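Budget for the second battery sorting cell goes in Friday. Posting the numbers here in case anyone else is pricing a small two-arm setup.

Arms first. Trevley quoted 2658 per arm, grippers included. Masri came in lower, but the wrist cameras were extra and lead time ran into June.

Frame and rail: 906 from Stoncombe, cut to length. We paid more than that for the first one and still had to drill it ourselves.

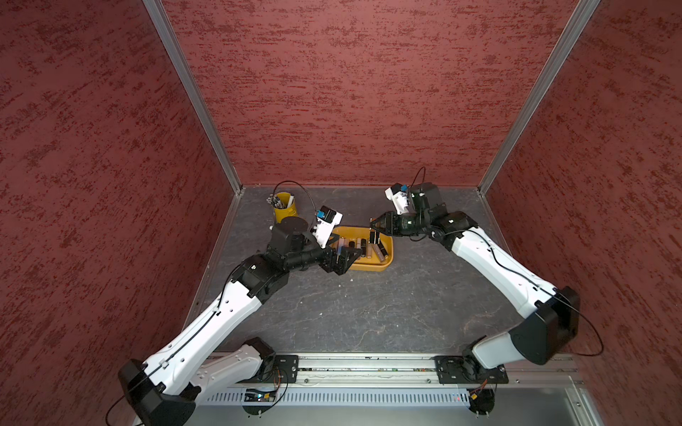

Two arms, one yellow tray of mixed cylindrical batteries.

Wall panels and floor are a separate line, 234. I left them out of the first draft and had to redo the total.

Cables are what I underestimated last time. Power, camera and arm leads for two arms, plus spares, come to 1153 from Zaltska. Buy the spares with the first order. Shipping a single lead later costs nearly as much as the lead.

Still open: whether to get a third gripper set to keep on the shelf. Two weeks of waiting on a part is two weeks of sorting by hand. I'm leaning yes.

Not in the budget yet: trays, bins for the sorted cells, and a fire-safe cabinet. If you've bought a cabinet lately, tell me what you paid and what size you got.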